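Bedside table

A bedside table, also called a nightstand or night table, is a small piece of furniture that stands next to a bed. It holds the things which a person may need during the night or directly after waking, such as a lamp, a glass of water, a book, an alarm clock or medicine. Most bedside tables have one drawer or more, an open shelf, or a small cupboard with a door.

Names

In American English the usual word is nightstand. In British English bedside table is more common, and bedside cabinet is used for the type with a door. The older word commode, borrowed from French, was used for a low chest of drawers and later also for furniture that contained a chamber pot. In Polish the piece is called stolik nocny or szafka nocna, where the first name means a little table and the second a little cupboard. Many other European languages also have separate words for the two forms, but in everyday speech the difference is often not kept.

History

Before indoor toilets became common, the main purpose of the bedside cabinet in many European houses was to hide the chamber pot. The pot stood in the lower part behind a door or a sliding front. The upper part could have a drawer or a tray for a candle. Some examples from the 18th century have a raised edge around the top and cut-out handles in the sides, so that the whole piece could be carried out of the room in the morning.

In the 19th century the bedside cabinet became part of the bedroom set. A set usually included a bed, a wardrobe and a washstand, and the cabinet was made in the same wood and with the same decoration. Marble tops were popular, as water and medicine did not damage them so easily as they damaged polished wood. With the spread of bathrooms the chamber pot went out of use, but the cabinet stayed, and its lower part was used for books, slippers or linen.

Electric light changed the top of the table more than its body. A candle had to be kept away from curtains and bedding, while an electric lamp could stand close to the pillow. Tables became lower in the 20th century together with the beds.

Construction

The traditional bedside table is made of solid wood with joined corners. Cheaper models are made of particle board covered with veneer or with a plastic surface, and they are often sold in flat packages for assembly at home. Metal, glass and woven cane are also used.

The body can stand on legs, on a closed base, or it can hang on the wall. Hanging models leave the floor free for cleaning, but they need a wall that can carry the load. Models on legs are lighter to move. The drawer runs on wooden strips in older furniture and on metal or plastic runners in newer furniture.

Small workshops often make the bedside table as the first product of a new line -- it needs little material, and mistakes in the proportions can be seen early. The workshop Pawłowska began in this manner. Its first table, named Flusel, had one drawer above an open compartment, and 2,000 pieces were made before the model was changed. The later version, Cetano, kept the same height but received a deeper drawer. Both were drawn by the designer Barbara Szulc, who wrote that the drawer must open fully without the person in bed having to sit up.

Height and position

The top of the table is usually placed level with the top of the mattress or a little above it. If it is much lower, the person must reach down for a glass and may spill it. If it is much higher, the edge can be hit with the elbow or head. Thick modern mattresses have caused some difficulty here, and owners of older tables sometimes put blocks under the legs.

In a double bedroom it is common to have 2 tables, one on each side. They are mostly a matching pair, although different tables can be combined when their height is similar. Where there is no space, a stool, a wall shelf or a wide headboard may do the same work.

Use in hotels

In hotels the bedside table is chosen for easy cleaning and for resistance to daily use. It normally carries a lamp, and in many rooms also a telephone, a writing pad or a panel with light switches. Open shelves are liked by housekeeping staff, who can check them quickly for things left behind by guests. A table with a drawer in the upper part and an open shelf below is a frequent solution.
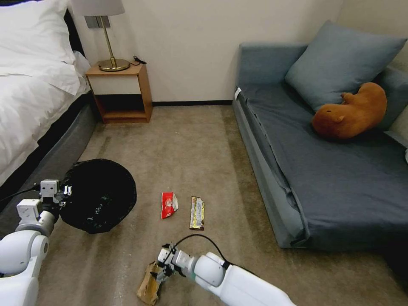 Safety

A narrow table with a heavy drawer can tip forward when the drawer is pulled out completely. Stops inside the drawer reduce this risk, and taller models may be fixed to the wall. In rooms for small children rounded corners are preferred, and medicine should not be kept in a drawer without a lock.

Newer developments

Tables with built-in electric sockets and charging places for telephones are now widely sold. The Wirkon table, for example, has 4 sockets behind the drawer and a cable opening at the back. Such equipment makes the table useful in old houses, where sockets near the bed are few. It also makes repair more difficult -- the electric part usually wears out sooner than the furniture around it.

See also

Chest of drawers
Headboard
Table lamp
Washstand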